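Steltine – the Estura reissue, is it worth it?

tapeloop_annie
Posted 3/19/25
So my copy of the Estura box finally came and I've been living with it all week. I've loved this record since college (I had it on a dubbed cassette with the last song missing, so for years I thought it just ended like that!) and I wanted to see what the rest of you think of the new mix. The bass is so much warmer. You can hear the organ pedals creak on side two. Mine is number 183 of 700, and the booklet is lovely too, lots of studio notes.

gravelroad
Glad you're enjoying it, Annie, but I have to disagree on the mix. They pushed the vocals way up front, and to me half the charm of Steltine was having to lean in a little. I went back to my old LP last night and it felt like visiting a friend.

tapeloop_annie
Oh, I get that, I really do! I'd feel the same if they had touched Zulumier, the live one. But the old pressing of Estura always sounded to me like it was playing in the next apartment.

mossyknoll
Can I put in a word for the second disc? The Boonyarit sessions are the real reason to buy this. There are 2 takes of the title song with no drums at all, and the slow one had me sitting in the driveway until it finished.

gravelroad
The slow take is wonderful, I'll give you that. I still say it should have come out by itself, so people who own the album don't have to buy it all over again.

hank_b_sides
Agree with gravelroad on the price, and with Annie on the bass, so I'm no help to anyone. Does the booklet say who played the accordion? My wife and I have argued over that for years.

tapeloop_annie
It only says "friends of the band," Hank, sorry! I'll go through the small print again tonight.

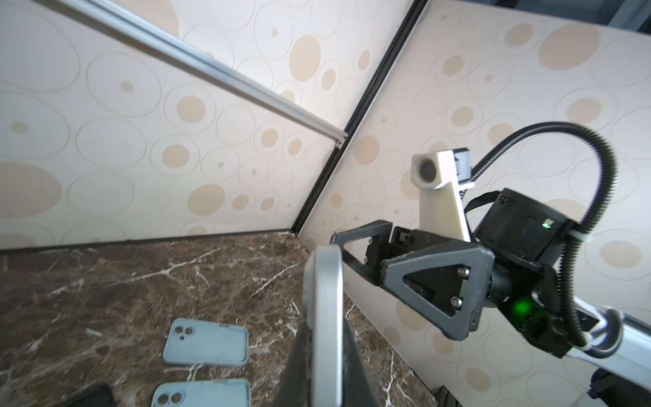 And mossyknoll, you've talked me into it – I'm starting with the second disc after supper, slow take first.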